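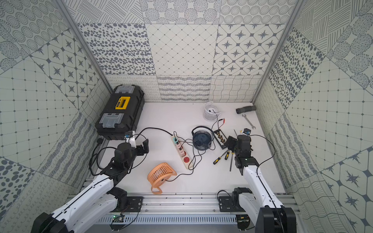 Figure 1. Tabletop with patterned tile walls and a black toolbox.

3. Ownership of the Todell Dining Room, Grudville

The dining room opened with 13 seats in the front parlor of the Todell house. The deed lists a sale price of 205 dollars, paid by a niece of the first owner. A second deed adds the rear lot for 1,000 dollars. Menus were checked against the county license ledger, which has a gap of 34 months. The kitchen moved to the rear lot during that gap, so the month of the move is not known.

Related reports
Nzioka Bakery: Lease Records
Gendeo Hotel Menus
Grudville Lunch Counters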